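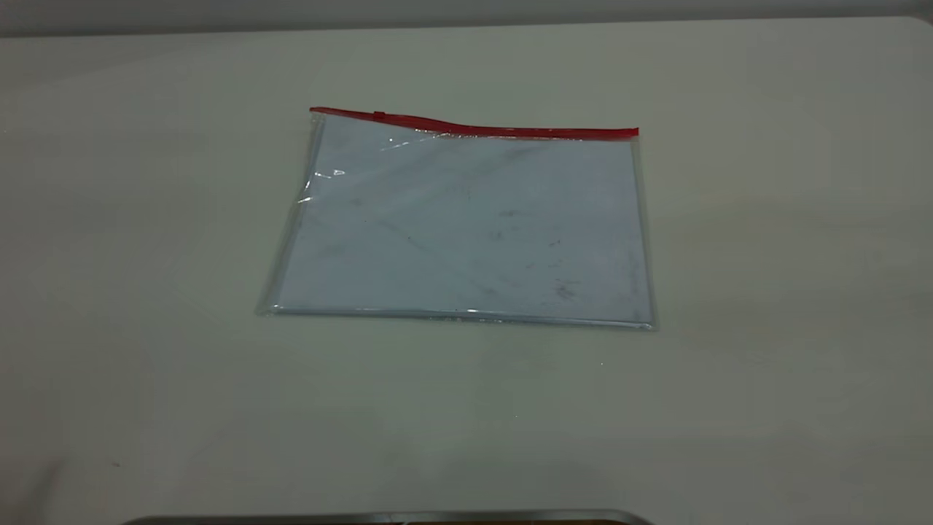
My desktop background had been the same gray gradient since I bought this monitor, and in March 2022 I finally changed it. That led to two evenings of moving files around, and I wrote down what I did so I can find it again the next time I get a new computer.

The problem was never a lack of pictures. I had a folder called "walls" on the old laptop, another called "walls new" on the backup drive, and a third called "desktop maybe" which turned out to be mostly screenshots of train times. A lot of the files were saved years ago from wallpaper sites, so they had names with six dashes in them and the word "free" twice. Many were the same picture at different sizes.

I started by deleting anything narrower than my screen. The monitor is 2560 by 1440, so a picture that is 1920 by 1080 gets stretched. On a photo of fog or a night sky you can't tell. On anything with lettering or straight lines you can, and team logos are the worst for it. The edges go soft and there is a sort of shimmer around the letters. I had an old minor league hockey crest that I liked a lot, and I put it up at full size and took it down again the same evening.

File size doesn't tell you much. I used to think a bigger file meant a better picture. I had one that was several megabytes and looked terrible, since somebody had taken a small JPEG, blown it up and saved it again as a PNG. The blocky patches around the edges were all still there. The pixel dimensions are a better first check, and after that you have to open the thing at 100 percent and look at it.

For the duplicates I used a small program called Perton. It goes through a folder, makes a thumbnail of everything and puts the ones that look alike next to each other. It's slow on an external drive - copy the folder to the internal disk first. It also thinks all sunsets are the same sunset, so don't let it delete anything by itself. There's a setting called "strictness" that goes up to 16 and I had the best results with it near the top. Lower than that and it was pairing up a beach with a parking lot.

After that I sorted what was left into folders by color instead of by subject. I got this from Ghazala Abbasi, who I used to work with and who had the tidiest desktop in the office. Her reasoning was that you don't choose a wallpaper because you want a mountain, you choose it because you want something dark or something pale. I wasn't sure, but I tried it and I've kept it. I have five folders: dark, pale, green, blue and loud. Loud is where the sports ones went.

The next thing was icons. I keep a column of them down the left side, and any picture with a lot going on there makes the labels hard to read. Windows puts a shadow behind the text but it only helps so much. The fix is to flip the picture left to right, which works for landscapes and is no good at all for a logo or a stadium. For those I cropped from the other side so the busy part moved over to the right. It loses a bit of the picture, but a lot of wallpapers have empty space to spare.

I also have a second, smaller screen that stands upright, and it took more time than everything else. A wide picture set to "fill" on a tall screen shows you a narrow strip from the middle. For a while I had half a goalie. I looked at Kesside, which has a section for tall wallpapers, but most of them are made for phones and have a blank patch at the top where the clock would go. Ekitz was better. It has fewer pictures, but you can filter by exact shape and the download button is a plain download button. In the end I gave the tall screen a solid dark green and left it alone.

On changing them automatically: I had the slideshow set to every hour and found it distracting. I'd minimize a window and there would be a different picture and I'd lose my place for a second. Once a day is fine. Windows has that option under Personalization, Background, Slideshow, and you can point it at one folder. Check the shuffle switch too, because with it off mine went through alphabetically and I got every file starting with "abstract" in a row.

A couple of things I haven't sorted out yet. The colors look different on the two screens, with the small one much warmer, and I haven't found a setting that brings them together. And the lock screen keeps its own picture separately, so it's still showing a lighthouse I picked last July.

If you have a favorite site for tall wallpapers that aren't made for phones, leave it in the comments. I'm mainly after dark ones.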